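Plemel Handheld Demonstrations: rules of recording and data card

Version 3 of the rules. Please read the whole file before you record, even if you have recorded with us before. Some rules from version 2 are changed and they are marked with the word CHANGED.

What is in this repository

The Plemel set contains demonstrations of small table tasks, done by people who hold a gripper in each hand. The recordings are used for training two-arm policies. The repository holds the rules, the task sheets, the label list and the checking scripts. The recordings themselves are stored on the Hillmont server, and you need an account from your site lead to download them.

Two sites record for the set, Hillmont and Lalletance. Both sites follow the same rules. If a rule is impossible at your site, write an issue and wait for the answer. Do not make a local version of the rule. We had this problem in the spring, when the two sites used different meanings of "closed lid" for the whole of March, and those episodes had to be labeled again by hand.

Before the session

Read the task sheet aloud with your partner. One person operates the grippers and the other one runs the recorder. The person at the recorder has the right to stop the session at any moment and does not have to give a reason.

Check the cables. Each gripper cable must have enough slack that the operator can reach every corner of the table without pulling. Pay attention that no cable lies across the objects of the task. A cable on an empty part of the tabletop is allowed. CHANGED: in version 2 it was forbidden, but this rule was not practical and people started to tape the cable to the sleeve, which made the wrist stiff and the motion strange.

Open and close both grippers fully, 3 times, before the first episode. If the jaws stick, change the gripper. Do not oil it yourself.

Station number goes in the session file, not in the episode name.

During the episode

Start with both grippers in the air and not touching anything. Hold them still until the recorder gives the tone.

Move at the speed of normal housework. Many new operators move very slowly because they want to be careful. Slow motion is not safer for the data. It makes long pauses which the policy learns as well.

Touch the objects only with the jaws. If you touch an object with a finger, even by accident, the episode gets the flag hand_contact. You can finish it, but do not repair the situation with your fingers and continue as if nothing happened.

When one gripper works, the other one may wait or may help. It may not rest its weight on the box, the lid or the table edge.

If an object falls down from the table, the episode is over. Stop, mark it as dropped, and pick up the object only after the recorder is off. Dropped episodes are kept. Please do not delete them, we need them for the failure labels.

An operator may record for 20 minutes, and after this there is a break. The break is not optional also when you feel good. Wrist pain comes later in the day.

Rules for boxes with compartments

These tasks gave us the most disagreement between labelers, so the rules are more detailed.

The lid is open or closed. There is no third state in the labels. Open means that the lid stays up without support from a gripper. If the lid falls during the episode, label the fall as a separate event.

Compartments are named from the side of the operator: left, middle, right. Do not name them by the content, because the content changes between the task sheets.

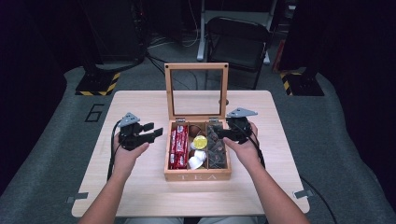 An item counts as placed when it is inside the correct compartment and the gripper has released it. It does not need to stand straight. A tilted cup is placed. An item lying on top of a divider is not placed, even if it does not move.

For packets that stand on end, grip one packet at the upper part and lift it vertically. If two packets come together, put both back and try again in the same episode. For tea bags in pyramid shape, use the lowest closing force in the task sheet. A crushed bag must be replaced before the next episode and the old one goes to the waste, not back to the box.

Labels and checking

Every episode is labeled by 2 people who do not see the work of each other. When they disagree, the site lead decides and writes one sentence of explanation. A batch is accepted when at least 80 percent of its episodes have the same labels from both people. Otherwise the whole batch goes back.

The script check_batch reads the label files and lists missing fields. It does not check whether the labels are true.

Known limits

The set has few left-handed operators. The lighting at Lalletance is darker in the evening sessions. Gripper force is recorded only for the Hoekstra grippers, and for the older pair this field is empty.

Use and contact

You may use the set for research inside the partner groups. For any other use, ask first. Corrections to this file are welcome, also corrections of the English. Open an issue with the title "rules" and the number of the version.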